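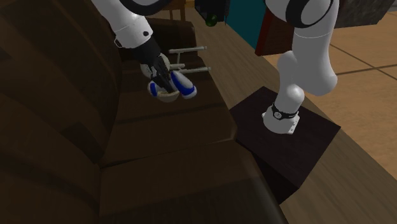 The arm at work over the sofa in our simulated room.

Print this page | E-mail this page

December 2, 2021
By Roel Timmermans

Hello again to everyone at Watkins! You asked for an update on where the equipment money stands before you release the second part of the grant, so let me start with the number you'll look for first. We have spent $28,000 of it, nearly all on the workstation and the simulator licenses, and we have not bought an arm yet. I know the plan you approved in June had the arm on order by now. I held it back on purpose and I'd do it again.

The reason is reach. Our original budget assumed the arm from Distar would sit on a fixed pedestal and do all the picking up around the furniture from there. We've now put 400 practice runs through the simulator, and the position of the pedestal matters a lot more than I figured when I wrote the proposal (sorry, that one's on me). Shift it a little and the arm has to fold itself up in ugly ways to get down near the cushions. So I've asked Distar for two prices, one with the plain pedestal and one with a base we can roll and lock. The rolling one adds $81 a month to the service contract, plus the base itself, and I'm still waiting on the shipping quote.

Then there's the question of what goes on the end. The plain gripper is cheap, the spare fingertips are cheap, and small thin things are what we've been giving it most.

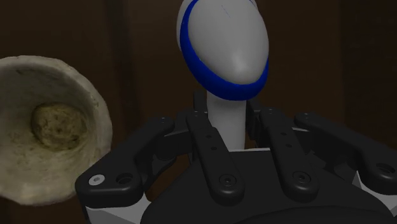 The Gramoditz hand is a different animal, and I go back and forth on it weekly. It's a lovely thing to work with in the simulator and our students all want one, of course they do! But it costs more than the arm, the repair terms are vague, and one set of replacement screws and covers lists at $116 before tax. My suggestion is that we buy the gripper now, keep working with the hand in simulation only, and ask Vosano if they'd rent us a real one for a month next year. I've left the rental as its own line in the budget so you can say no to it without upsetting anything else.

What I need from you is a yes or no on the rolling base. With a yes I can send the order the same week. I'd also like to move the leftover travel money into spare parts, if the rules allow it.

Comments

mparks: Did Distar say if the rolling base needs a separate power supply? Ours did, and it wasn't in the quote.

Roel Timmermans: Good catch, I'll ask them and add it to the sheet.

J. in accounts: Travel to parts is fine, just send me the form first please.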